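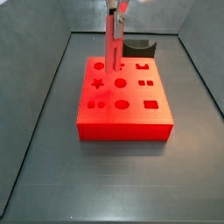

Urora cell, Stullby workshop: peg fault and repair

Saturday, May 13, 2023

This gallery covers the fault on the Urora cell at our Stullby workshop, from the first bad insertion to the return to normal running. The cell puts red pegs into a red block with differently shaped holes. It is a test job and the parts are never sold, but it uses the same gripper and the same control program as the two Trornum lines, so a fault on it matters to both.

No one was hurt. One peg was scrapped, one gripper finger was replaced and the block was taken out of use. The cell was stopped for most of a week.

The notes are in the order the work was done. Click on any picture for the larger version.

1. Peg over the back row
The peg is upright in the gripper and just above the middle hole of the back row. This is the point where the arm should slow down and begin to feel for the hole.

2. The block
The holes include a star, a hexagon, an oval and several round and square ones. The same block had been in the cell since January and was due to be changed at the next service.

3. The peg
Long and narrow, with a slot up its lower half. The slot leaves two legs, and these are the weak part if the peg is pushed down on something solid.

4. What happened
The peg came down on the top of the block beside the hole. The arm should have stopped at 25 newtons and lifted. It carried on pushing until one leg bent, the peg turned in the gripper and the block slid towards the back of the enclosure.

5. Stop button
The operator pressed the stop on the front panel. The arm stopped at once and held its position. The stop circuit worked as it should, and it was tested again later with the same result.

6. Counter
The insertion counter read 3,328 at the stop. The counter goes up at the start of each insertion, so the bad one is included in that number.

7. Door kept shut
The door was left closed until the arm had been locked off at the isolator. The gripper still had hold of the peg under load, and a part held like that can spring out when the fingers open. Please do the same on the Trornum lines. The stop button does not take the load off the part.

8. Taking the load off
The arm was backed up by hand control at 10 per cent speed with the door closed. The peg came away from the block cleanly. The gripper was then opened with the peg hanging over the enclosure floor and the peg was left where it fell.

9. Damaged peg
One leg was bent inwards and the slot was almost closed at the bottom. There were rub marks higher up where the fingers had gripped it. It has been bagged and labelled and is in the fault cupboard.

10. Block after the fault
The edge of the middle hole in the back row was bruised on one side. The underside was scratched from sliding. The locating pins had been left out when the block was last cleaned, which is why it could move at all. They are now on the cleaning checklist.

11. Gripper off the arm
The Wegener gripper was removed and taken to the bench. The fingers opened and closed normally and the drive showed no errors. At this stage we expected to find a problem with the force sensor.

12. Force sensor on the bench
Test weights were hung from the sensor and the readings were correct all the way up. It was left running overnight and did not drift. The sensor was refitted without any work being done to it.

13. Finger bolt
The bolt holding one finger plate was loose. It could be turned with finger pressure. With the bolt in that state the finger could rock, and the end of a long peg could swing 3 mm to the side, enough to miss the hole.

14. Worn finger
The face of the loose finger had worn at the lower corner. The other one was in good order. Only the worn finger was replaced, and the gripper was set up again from the beginning afterwards.

15. Thread check
The thread in the finger mount was cleaned and checked with a gauge. It was sound. There was old thread lock in the bottom of the hole but none on the bolt, so the bolt had probably been taken out and put back without any.

16. Service sheet
The last service sheet has a tick against "fingers checked". It does not ask for the bolt to be tightened to a set figure or marked. A tick could mean that somebody had looked at the finger and seen nothing wrong. The sheet has been rewritten.

17. Why the arm kept pushing
The loose bolt explains the missed hole. It does not explain the force. The log showed that the force limit was switched off during the last part of the approach and was only switched on again once the program believed the peg was in the hole. A peg that never reached the hole never got its limit back.

18. Where that came from
The change was put in to stop false trips when the gripper was moving quickly. It was tested with the short pegs, which reach the hole later in the movement. It was not tested with the long ones. The same lines were in the program on both Trornum lines, and both were stopped until they could be changed.

19. New program on the screen
The force limit now stays on for the whole of the approach. False trips are dealt with by bringing the arm down more slowly over the block. Each insertion takes a little longer and we have accepted that.

20. Second limit
A separate limit has been set in the arm controller, outside the peg program. It cannot be switched off from the program. If the first limit is missed again, the arm will stop on the second and will need a key to restart.

21. New finger fitted
The bolt was tightened with a torque wrench and a paint line was drawn across the head and the plate. If the two halves of the line no longer meet, the bolt has moved. Operators are asked to look at it at the start of each shift.

22. New block on its pins
The replacement has the same pattern of holes as the old one. It was rocked and pushed by hand before the door was closed and did not move.

23. Dry run
The first runs were done without a peg, then with a short peg and then with a long one, all at reduced speed. The door was closed each time, including for the runs with no peg.

24. Forced miss
The target was moved off the hole on purpose so that the long peg would land on solid material. The arm touched, stopped and lifted. The test was repeated with the first limit turned off, and the second limit stopped it. There was a light mark on the block and no damage to the peg.

25. Back in use
The cell was handed back to the day shift with the new service sheet on the side of the cabinet. The old sheet should be thrown away if you find one.

Still to do

The Trornum lines have the new program but not yet the second limit. They are running short pegs only until that is done. Do not load long pegs on either line, even for a single trial.

Wegener has been sent the worn finger and our measurements. We have asked for a recommended tightening figure for the finger bolt, as the one we are using was worked out from the bolt size. The paint line stays whatever the answer is.

We are also looking for any other place where a limit is switched off part of the way through a movement. If you have written or changed a program for any of the cells, please check your own first and send the result to the Stullby workshop, including when you find nothing.

Notes on the gallery

The bench and inspection entries were added on different days, so some of the captions were written after the cause was known. The wording of number 11 has been left as it was first written down.

Full-size copies are in the shared folder under the cell name. Please use those for training slides and leave the fault numbers on, so that people can find the matching page in the log.

Back to all galleries
Previous: Stullby workshop, guard door hinges
Next: Trornum, conveyor belt change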